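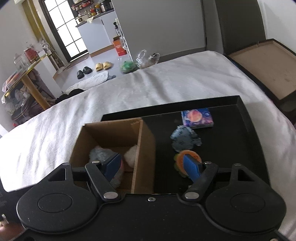
A black tray set down on a white sheet.

Search this site Enter keywords Go

For most of its history, Folton bought its zippers, buckles and webbing from a single supplier and sewed its bags in a single building. The building is still there, on the edge of Stovudholm, but the bags are now finished in another country and the zippers come from a third.

Talha Soomro, who runs purchasing for the company, says the change came down to wages and freight. The old plant could turn out 3,000 bags a week, but the price of each one kept rising and the stores would not pay more. "We asked for one increase and got it," Soomro says. "We asked for another and lost two accounts."

In February the company signed with Kazmi, a contract sewing firm that had spare lines and wanted steady work. Cutting stayed in Stovudholm. The cut panels are shipped out flat, sewn at Kazmi, and sent on to the stores.
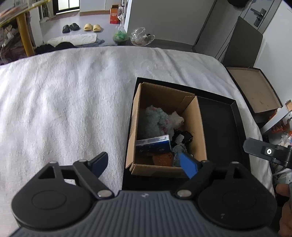
Page last changed: February, 4:10 p.m.

The first orders were small. Kazmi's sewers had worked mostly on shirts, and heavy canvas needs different needles and a slower feed. Folton sent two of its own line supervisors to help set up the machines. Seams at the strap anchors failed the pull test on the first run and had to be done over at Folton's expense.

Wissam Khalaf, production manager at Kazmi, says bag makers often expect the savings to show up right away. "They look at the hourly rate," he says. "They don't look at the rework, or the days a container sits at the port."

The move cost jobs at home. The Stovudholm plant once employed 200 people, and the sewing floor is now rented to Fomero, a parts distributor that uses it for storage. Some of the sewers moved over to cutting. Others took jobs outside the trade.

Soomro is already getting quotes from other countries. Wages near Kazmi's plant are going up too, and the current contract has a clause that lets either side reopen the price. He expects Kazmi to use it before the next spring line is cut.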